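作業台まわり 月次点検チェックリスト(所見つき)
対象:Arnari棟 2階作業室 木天板の作業台
区分:整理整頓/天板/小物容器/床・通路/照明/植物/電源・配線
点検時期:11月分
記入:室内安全担当

判定の記号
○ 問題なし
△ 使用可、次回までに手直し
× 使用を止めて処置
- 該当なし

判定欄だけで終わらせず、△と×には必ず所見を書くこと。○でも気づいたことがあれば書いてよい。前回の様式では所見欄が一行しかなく、書ききれないという意見が出たため、今回から欄を広げた。

1.天板

1-1 天板の割れ、欠け、ささくれ 判定:△
集成の木天板に細かいひびと擦り傷がある。手のひらで一通りなでて確認したが、引っかかる箇所はない。ひびの端に鉛筆で小さく印をつけ、次回の点検で延びていないかを見る。印を消しゴムで消さないこと。清掃のときに拭き取ってしまうと比較ができなくなる。

1-2 天板のがたつき 判定:○
四隅を順に押して確認。傾き、きしみともなし。

1-3 天板の汚れ、べたつき 判定:○
乾いた布で拭いたあと、輪ゴムを置いて貼りつきがないことを確認した。以前、清掃用のSaltexを原液のまま使った日に表面がしばらくべたついたことがある。原液は使わない。薄め方は流し台の扉の内側に貼ってある。

1-4 物を置く位置 判定:○
使う物は天板の奥側に寄せ、手前を作業面として空けておく決まりになっている。電気スタンド、小物容器、鉢植えの三点は奥に並べる。この並びは作業中も動かさないのが原則で、容器だけは仕分けのときに中央へ出してよい。終わったら戻す。 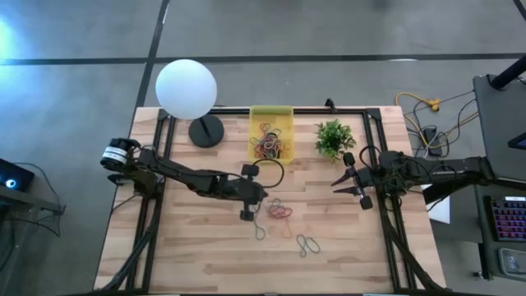

1-5 天板の縁への張り出し 判定:△
背の高い物、頭の重い物は縁からはみ出させないこと。台座が天板に載っていても、上の部分が縁の外に出ていれば張り出しとみなす。丸い笠の照明はとくに見落としやすい。台座だけを見て○をつけている例が過去の記入にあった。横から見て確認する。

2.小物容器と輪ゴム

2-1 容器の割れ、変形 判定:○
半透明の黄色いプラスチック容器。角と底を裏返して確認した。割れなし。同じ容器の予備が棚の下段にある。割れたものをテープで補修して使うことは認めない。

2-2 容器の中身 判定:△
輪ゴム専用とする。クリップ、画びょう、刃物の替え刃を混ぜない。手探りで輪ゴムを取り出すため、先のとがった物が一つでも入っているとけがにつながる。半透明なので側面からもある程度は見えるが、それで済ませず、上からのぞいて確認すること。今回は中身をいったん全部出して調べた。とがった物は入っていなかったが、紙くずが少し出てきた。判定を△としたのはこのため。

2-3 輪ゴムの劣化 判定:△
ひび割れ、べたつき、白い粉をふいたものは捨てる。両手で軽く引いて切れるものも捨てる。引くときは顔の正面で行わず、胸より低い位置で、机に向けて引く。今回の不良は20本。いずれも廃棄した。古いものが容器の底にたまりやすいので、補充するときは新しいものを上から足さず、残りを先に出してから入れる。

2-4 輪ゴムの補充量 判定:○
補充は一回につき200本までとする。それ以上入れると絡まって取り出しにくく、引っぱった拍子に飛び散る。棚の在庫は数えた時点で279本。次の発注は不要と判断した。発注先はこれまでどおりMarchukの文具窓口。

2-5 散乱した輪ゴムの処置 判定:△
天板に出した輪ゴムは、作業の区切りごとに容器へ戻す。大きい輪のものはとくに縁から垂れて床に落ちやすい。絡まった山はそのまま押しこまず、一度ほぐす。ねじれて8の字になったものは戻してから入れること。ねじれたまま長く置くと、そこから傷むのが早い。
色分けは必須としない。以前は色ごとに分ける決まりがあったが、守られない決まりを残しておくほうがよくないという判断で外した。分けて使いたい人は自分の作業の間だけ分けてよい。

2-6 輪ゴムを飛ばす行為 判定:○
見かけていない。掲示は続ける。

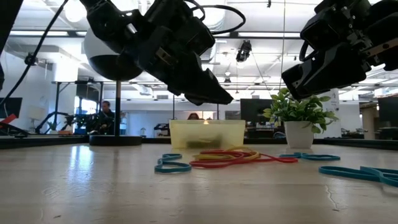 2-7 輪ゴムを戻す手順の掲示 判定:△
文字が薄くなって読みにくい。刷り直して貼り替える。文面は次のとおりで変更なし。
一、容器を空にして天板の中央に置く。
二、天板の上の輪ゴムを手前に集め、ほぐす。
三、傷んだものを除く。
四、小さい輪から入れ、大きい輪は最後に入れる。
五、床を見て、落ちたものを拾う。
六、容器を奥の定位置に戻す。
五を飛ばす人が多い。床に落ちた輪ゴムは踏むと意外に滑る。とくに灰色の床では、暗い色の輪ゴムが目に入りにくい。

3.床と通路

3-1 床の落下物 判定:△
台の下から輪ゴム数本と紙片を回収。台の真下はほうきが届きにくく、毎回ここに残る。柄の短いほうきを一本追加するよう申請した。届くまでは、しゃがんで手で拾うこと。頭を上げるときに天板の裏にぶつけた報告が前に一件あるので、必ず体を台の外まで出してから立つ。

3-2 床のぬれ 判定:○
点検時はぬれなし。鉢の水やり後にしずくが落ちることがある。水やりをした人が床まで拭く。

3-3 通路の幅 判定:○
台の両側とも、人が横向きにならずに通れる。箱や椅子を仮置きしない。日曜に荷物の受け取りがあると、翌朝まで通路に箱が残っていることがある。受け取った箱は廊下側の棚に入れておく。

3-4 床の段差、めくれ 判定:○
つま先が引っかかる箇所はない。

4.照明

4-1 球形スタンドの安定 判定:△
丸い台座が天板に全面ついているか、軽く押して揺れが残らないかを見る。揺れは問題なし。1-5に書いた張り出しの件で△とした。台座を手前に寄せ、笠が縁の内側に収まる位置を決めて、台座の周りに薄い目印テープを貼る。テープは次回までに貼る。

4-2 笠のひび、汚れ 判定:○
白い笠の表面を乾いた布で拭いた。ひびなし。拭くときは片手で台座を押さえる。笠だけを持って動かさないこと。

4-3 手元の明るさ 判定:○
輪ゴムの細かいひびが見分けられる明るさがある。夕方以降は天井灯とあわせて使う。

4-4 光の反射 判定:○
木の天板がうっすら光を返すため、席によってはまぶしいという声がある。スタンドの向きで調整できる範囲なので、対策品の購入は見送った。

5.鉢植え

5-1 鉢の安定 判定:○
小さな鉢で、葉が茂ると上が重くなる。葉を軽く押しても倒れない。

5-2 土こぼれ 判定:○
天板に土なし。こぼれたときは乾いてから払い、ぬれたまま布でこすらない。木目に入ると取れにくい。

5-3 水やり 判定:△
水の量が人によって違う。台の上では水をやらず、流し台に持っていって水を切ってから戻す。電気スタンドと同じ台に置いてあるので、この点は守ってほしい。当番表を流し台の横に出した。

5-4 枯れ葉 判定:○
落ち葉が輪ゴムの容器に入ることがある。見つけたら取り除く。

6.電源・配線

6-1 コードの被覆 判定:○
手の届く範囲を目で見て確認。破れ、つぶれなし。

6-2 コードの取り回し 判定:○
足が引っかかる位置に垂れていないこと。台の縁に沿わせてまとめる。束ねるのに輪ゴムを使わないこと。劣化して切れるうえ、切れ端がコードに貼りつく。結束には面ファスナーの帯を使う。帯はProvbridgeの棚札がついた引き出しに入っている。

6-3 コンセントまわりのほこり 判定:△
少したまっていた。その場で除去。次回は電源を切ったあと、点検の最初に行う順番に改める。

7.前回指摘の確認

7-1 容器の置き場所が決まっていない → 奥の中央を定位置とした。処置済み。
7-2 輪ゴムの廃棄先が不明 → 燃えるごみの小箱を棚の横に設置。処置済み。
7-3 天板のひびの記録がない → 今回から印をつける方法で開始。継続。
7-4 点検表の番号が部屋ごとに違う → 様式54に統一。処置済み。

8.次回までに行うこと

台座の目印テープを貼る。
手順の掲示を刷り直す。
短い柄のほうきの申請結果を確認する。
天板のひびの印を見比べ、延びていれば×として使用を止める。
水やり当番表が実際に使われているかを見る。

9.記入についての連絡

判定を後からまとめて記入しないこと。台の前で見ながら書く。前の月の欄を写したと思われる記入が一部にあり、所見の言い回しまで同じだった。変化がなければ「前回と同じ」と書けば足りる。
△が三回続いた項目は、自動的に×と同じ扱いで処置を決める。今の時点で二回続いているのは3-1と6-3。
この表は作業室の入口のファイルにとじ、写しを事務室に一部回す。鉛筆で書いた箇所は、回す前にペンでなぞっておくこと。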